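Rundthorpe Robotics Club — Minutes of the Regular Meeting
Saturday, June 7, 2025
Shop room, started 10:10 (late, door code changed again)

Notes: Yuzuki Honda
Present: see sign-in sheet. Lornine team all there, Bailly team missing two, Grasier team sent one person with a list.

1. Minutes from last time

Read, approved. One fix: the drill press was moved to the back wall, minutes said front wall.

2. Money

Balance is $900 after the spring dues came in. Out this month: $168 for the motor order, $67 for filament and fasteners. Both already taken off the balance. Receipts in the blue folder except the hardware store one, Yuzuki will print it from email.

Question about whether the motor order included the spare. It did not. Will stay at no spare until the fall unless one dies.

Field tiles: still want to buy, still too expensive. Tabled. Asked for used prices from the club we scrimmaged in January. Grasier team will write to them.

3. Team reports

Lornine (the sorter). Chassis square now after re-drilling the rear plate. Intake works on the big blocks, jams on the small ones. They think the ramp is too steep, want to try a shallower one before changing the rollers. Code is split into two files finally. Battery mount is still zip ties, judges took points off for that last year, please fix before the showcase.

Bailly (the line follower). Not much, two people out. Sensor bar remounted lower. Follows the practice loop at slow speed, loses the line at the tight corner. Want the other kind of tape. Go ahead, there is a roll in the cabinet.

Grasier (hand-held gripper, pick and place demo). Longest report, see item 4.

4. Grasier gripper

Background for the new people: Grasier is doing the demo where a person holds the gripper, squeezes to pick things up, and the wrist camera records it. No arm on it this season. Scoring at the showcase is on 78 practice pickups logged plus the live demo, both written up in the notebook.

Log so far stands at 67. So 11 to go, should be one session if nothing breaks.

Problem is grip. Thin stuff slides out when it is held by the bottom of the pads. Blocks and the tape roll are ok. Team says it got worse over the last couple sessions. Long talk about why. Ideas, in the order people said them:

— fingers not closing parallel
— pads wearing out
— people squeezing at an angle
— pad glue letting go

Parallel check was done with a ruler and a sheet of paper, paper held at the top and pulled free at the bottom. Somebody pointed out that would happen with a bad pad too so the test doesnt tell us much. Fair. Redo it once the pads are sorted.

Looked at the pads up close. Left one is fraying along the top edge and coming away from the plastic, and it hangs a bit lower than the block. Right one still looks clean. Agreed to replace both anyway so they match.
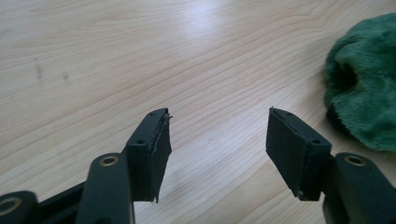
Fig. 1. Grasier gripper, fingers open. Left pad torn along top edge, right pad intact.

How to replace: peel, scrape off the old glue, wipe down, let it dry all the way, new foam cut to the size of the block face and no bigger. Use the steel rule and a fresh blade. Last time they were cut with scissors and it showed. Yuzuki has the foam sheet, will bring it Tuesday.

Discussion on foam vs. rubber. Rubber grips better on smooth things but is harder to cut and we would have to order it. Foam for now. If the new pads tear before the showcase we order rubber, limit is what is left in the parts line.

Should pickups logged with the torn pad count? Went back and forth. Decision: they count, but the notebook has to say which ones, and the photo goes on the page with a note on what was changed. Vote was by hands, passed, one against (wants it on record that he would rather redo the last batch).

Bushings: asked if they need grease. No. Leave them alone. If a joint gets stiff tell a mentor first, please do not spray anything on it.

Also the screws on top of the finger tips — check them for tightness when the pads are off, easy to do then. Add to the checklist.

5. Showcase

Tables are first come, first served so we go early. Each team brings: robot, charger, notebook, extension cord, tape. Lornine also brings the ramp.

Every team gets a short talk. Practice talks next meeting, five minutes each, with a timer this time. Grasier wants to let visitors try the gripper. Ok as long as a team member stands right there and it is not during logging.

Posters: Bailly done, Grasier has a draft, Lornine has a title. Lornine needs to have somthing to show by next meeting.

Shirts. Same as last year. Not reopening this.

6. Shop stuff

Put the calipers back in the case. The battery goes back in the case too when they get low.

Tables get wiped at the end of every session, all of them. Cloths go in the bin by the sink after.

3D printer bed is scratched on one side, print on the other side until it is replaced. Do not pull parts off with the putty knife.

7. Action items

Yuzuki — bring foam sheet Tuesday, print missing receipt, send updated checklist
Grasier — replace both pads, redo paper test, finish log, note torn pad entries in notebook, write about used tiles
Lornine — shallower ramp, real battery mount, poster draft
Bailly — new tape on practice loop, retest the corner, catch up the two who were out
Everyone — practice talk ready for next meeting

8. Other

Parent asked about summer hours. Same room, mornings only, schedule to follow once the building confirms. Sign up on the sheet by the door if you want a key slot.

Old robot kits on the top shelf: anyone want them for parts? Lornine gets first pick of the wheels. Rest stays up there till after the showcase.

Meeting closed 11:35. Build time after, room open until 2.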